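Home Reviews Furnishings Lighting Storage Contact

Review: Clollora Room Set (cloth and wall flowers)

Prepared by Manuela Serra for the Sulura furnishings list

The Clollora Room Set is sold to schools, training centers and shared workspaces that want to soften a plain room without painting it. Each set contains one checkered table cloth in white and gray and one bunch of artificial flowers with a hanging loop. The price at the time of purchase was $78, delivery included. Sulura bought three sets in March and placed them in rooms on the ground floor, which together cover 1,414 square feet.

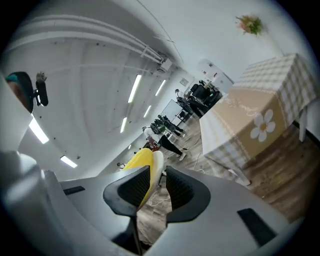 The flowers were the part of the set that staff doubted most. Artificial arrangements collect dust, and a cheap one can make a room look neglected. The Clollora bunch is small and compact, and it weighs very little, so a single adhesive hook has been enough. Against a white wall the pink, orange and green hold up well, even under bright ceiling panels, which tend to wash out softer colors. Dzifa Arthur, who oversees the rooms, asks that it be dusted every two weeks with a dry brush. The instruction sheet recommends a damp cloth, but in one room this left marks on the leaves that took some effort to remove.

The table cloth has seen harder use. The rooms receive roughly 4,000 visits a year, and the tables are cleared and reset often. After repeated washing on a cool cycle the pattern remains clear and the hem is intact. The cloth creases in the dryer and should be hung instead. It is also generous in length -- on our smaller tables it hangs well over the edge, and we advise measuring before ordering. A shorter size is listed in the catalog but was out of stock when we inquired.

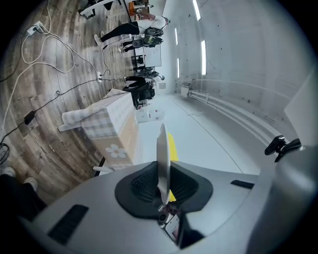
Length matters most where equipment is plugged in close by. Cables should be run clear of the hem, and a chair pushed back in a hurry can catch the fabric and pull it to one side. Clollora supplies no clips or weights. Yaa Nutsugah tested a set of plain spring clips from the Wasora catalog, and these solved the problem at small cost, although they do show at the corners.

Our one firm complaint concerns packaging. The cloth arrives folded very tightly, and the creases did not come out until the second wash. The flowers in one set were bent at the stem and had to be reshaped by hand. The supplier replied to our letter within a week and offered a replacement, which we declined.

Recommended for medium and large tables. Buyers with small tables should wait for the shorter cloth.

Related reviews
Wasora Spring Clips, Pack of Twelve
Boateng Folding Chair, White
Adhesive Wall Hooks Compared
Cable Covers for Plank Floors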